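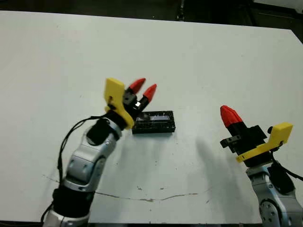 Clondon Announces Trurkness Knit Glove, With Separate Sizing for Hand and Finger Length

6 September 2024

Clondon, a maker of knit gloves and winter accessories, announced the Trurkness glove, a wool-blend liner glove sold by palm circumference and finger length as two independent measurements. Orders placed through the company's website open today. Stores that carry Clondon products will receive stock in February.

The Trurkness replaces the Clondon standard liner, which was sold in small, medium, large and extra large. Under the old system, finger length was scaled in fixed proportion to palm width. A customer with a narrow palm and long fingers had to choose between a glove that was short in the fingers and one that was loose across the knuckles. Product returns recorded by the company showed this as the most frequent reason for exchange, ahead of color and ahead of defects in the knit.

Trurkness gloves come in four palm sizes. Each palm size can be ordered with short or long fingers, which gives eight sizes in all. The thumb is scaled with the palm and does not change with finger length. Cuff length is the same throughout the range.

"We looked at adding half sizes first," said Kuo-hua Tsang, who heads product development at Clondon. "Half sizes moved both measurements together, so the people who had written to us about finger length would have been in the same position as before. Splitting the two dimensions meant new knitting programs for every size, and it took longer than I wanted it to."

Construction

The glove is knit in one piece on flatbed machines, with no side seams in the fingers. The fingers are knit first, starting at the tips, then joined at the base, after which the machine knits the palm and continues to the cuff. Yarn ends are finished by hand at each fingertip and at the crotch of the thumb. The earlier liner used a linking seam across the base of the fingers. That seam has been removed, and the join is now made in the knit structure.

Yarn is supplied by Votance, which spins and dyes it to a Clondon specification. The body yarn is a blend of merino wool and nylon. A finer elastic yarn is plated behind the body yarn in the cuff only – it does not run through the palm or fingers, where earlier prototypes with full elastic plating were found to restrict bending at the second joint.

The gauge of the knit is unchanged from the standard liner. The company tested a finer gauge during development and did not adopt it. Samples in the finer gauge were smoother on the hand but wore through sooner at the index finger, and they were also more difficult to mend with the yarn supplied in the package.

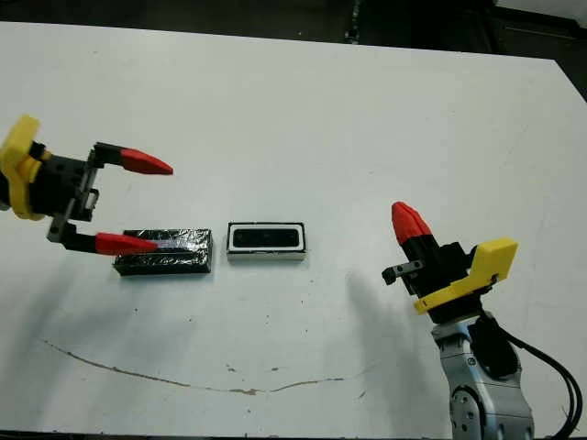 Fingertip shaping is the other structural change. The standard liner closed each finger in a flat, squared end, with the two corners turned inward and tacked. On the Trurkness, stitches are added in four steps from the tip outward, so that the finger begins narrow and reaches full width at the nail bed. The resulting outline is a taper that ends in a rounded point, a shape similar to that of the red fingertips in the picture, though the slope on the glove is limited to the area in front of the last joint. The thumb uses the same shaping with one fewer step. Removing the corners leaves less spare fabric ahead of the finger, and the wearer can pick up a coin or work a zipper pull with less bunching. It also allows the glove to sit inside a shell mitten without the tips folding over.

Wearers with long fingernails may find the tapered tip closer than they are used to. For these customers the company recommends the long finger length in their usual palm size.

Measuring

Two measurements are needed to order. Both are taken on the dominant hand, with a soft tape.

Palm circumference is measured around the knuckles, with the thumb left out and the hand flat. The tape should touch the skin on all sides without pressing into it. Finger length is measured on the middle finger, palm side, from the crease at the base to the tip.

The size chart on the product page returns a palm size and a finger length. When a palm measurement falls on the line between two sizes, the chart returns the smaller, as the fabric relaxes across the palm during the first days of wear. Finger length does not relax by the same amount. A measurement on the line between short and long should be ordered as long.

A printed chart with a paper tape will be sent free of charge to customers who request one by mail. Stores will be given fitting samples in all eight sizes before the February delivery. The samples are marked on the inside of the cuff and are not for sale.

Colors

The glove is offered at launch in 5 colors: charcoal, navy, rust, moss and undyed natural. All are solid. The striped cuff used on the standard liner has been discontinued, and there are no plans to carry it over. Undyed natural will vary from lot to lot with the color of the fleece. Pairs are matched from the same cone of yarn, but two pairs ordered at different times may differ in shade.

Each size is labeled with a woven tab inside the cuff. The tab carries the palm size as a number and the finger length as the letter S or L. Left and right gloves are identical before wear and can be exchanged from hand to hand.

Care and mending

Trurkness gloves should be washed by hand in cool water or by machine on a wool cycle, in a mesh bag. They should be pressed in a towel, pulled gently to length and dried flat. Drying on a radiator will shorten the fingers, and a glove that has shrunk in this way is not covered by the exchange policy. The undyed gloves should be washed apart from the rust and navy for the first few washes.

A card of matching yarn is included with every pair. Replacement cards can be ordered separately in all launch colors. Instructions for duplicate stitch and for rebuilding a worn fingertip are printed on the back of the card, with a chart that shows where each of the shaping steps falls. The chart for the thumb is drawn separately.

Exchanges

Unworn gloves may be exchanged once for another size, at no charge for return shipping within the United States. A single glove may be exchanged when only one hand fits poorly. Customers whose hands differ in size may also order a mixed pair from the outset by choosing a size for each hand on the order form. Mixed pairs cost the same as matched pairs and ship from the same stock.

The exchange offer applies to orders placed through the company. Gloves bought in stores are subject to the policy of the store.

Availability

The first production run is limited to 100 pairs in each size and color. Orders received after a size has sold out will be held for the second run, and the customer will be charged only when the gloves are shipped. Knitting and finishing are carried out at the company's workroom in Choi, where the flatbed machines were reprogrammed over the summer. Remaining stock of the standard liner will be sold at a reduced price until it is gone. Mending yarn for the standard liner will stay in the catalog.

A touchscreen version with conductive yarn at the thumb and index finger is in testing. "The conductive yarn is stiffer than the body yarn and it shows at the first shaping step, where there are only a few stitches to hide it in," Tsang said. "I don't have a date for that one."

About Clondon

Clondon designs and knits gloves, wrist warmers and hats for everyday winter use. Its products are sold through its website and through independent clothing and outdoor stores.

Store inquiries, requests for fitting samples and requests for the printed size chart should be sent to the Clondon workroom in Choi, marked for the attention of the Trurkness desk.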